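Bavier Parish Council
Minutes of the Open Spaces and Safety meeting held on 05/08/2026 in the Ilia Room

Present: the Chair, five members, the Clerk. Two residents attended.

1. Apologies
Received from one member (work) and accepted.

2. Declarations of interest
One member declared an interest in item 6 as an allotment holder and did not vote.

3. Minutes of the last meeting
Agreed as correct and signed, after "Mill Lane" was changed to "Mill Road" under item 4.

4. Play area inspection
The Clerk reported on the yearly inspection carried out by Zaltero. The swings and the climbing net passed. The inspector found 3 faults:
Gate on the road side closes too fast and could trap fingers.
Bolt cover missing from the seesaw.
Surface worn away under the slide.
The gate has been tied open since the report came in. Members were unhappy with this, as small children can get out on to the road. Resolved: to fit a slow closer at a cost of £195 and to put up a notice until the work is done. The seesaw cover is on order. A price for the slide surface is to come to the October meeting.

5. Insurance
The Clerk confirmed that the insurer has been told of the faults and has asked for dated records of weekly checks. There are gaps in the log for the spring. A new sheet will be kept in the office and initialled after each check.

6. Allotments
There are 18 names on the waiting list. Plot 3 has not been worked this year and a second letter will be sent. The water tank lid has been replaced.

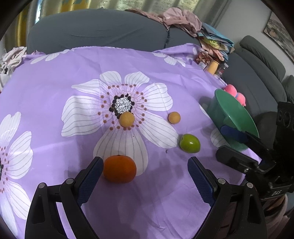

7. Baldursdóttir Hall
The hall's managers have asked whether the council will again share the cost of clearing the gutters. Agreed in principle, subject to seeing the bill. The outside light by the side door is still not working and the Clerk will chase the electrician.

8. Public questions
A resident asked why the gate fault was not picked up sooner. The Chair said it was not in the previous report. A second resident asked for the hedge by the bus stop to be cut back. Clerk to write to the owner.

9. Next meeting
To be held in October, date to be posted on the noticeboard.

The meeting closed at 8.50pm.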